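February 15, 2018

Back on the gripper after leaving it alone since November. The new linkage arms are on and both pivots move freely now that I filed the left one down (it was binding every time the fingers opened past halfway, and it took me ages to find out why). I used the Tang pads again, the navy ones, because the Carnatow set peels at the corners.

Set up on the bed at home to try it on open-top stuff. The pink jar and the plain steel bottle both had their lids off, and I wanted to see whether the pads would come in around the jar without bumping its taller neighbor. A soft surface is a pain for this – everything leans a little as soon as you put weight near it.
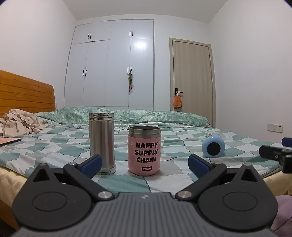 Podatia Shared Workshop – Grippers & Small Arms Group

With the fingers spread there's room for the jar between the pads, but look how near the left one gets to the bottle! I'd like 5 mm less width on that side. Ran 80 open-close cycles afterward with nothing in the grip and only had to snug up two screws, so I'm pretty happy with the Fanisik hardware.

Still to do: print the narrower pad backing, try the jar at nine different angles, and bring the whole thing in so somebody else can have a go – my thumb is sore. Whoever has the small hex keys, please put them back in the drawer.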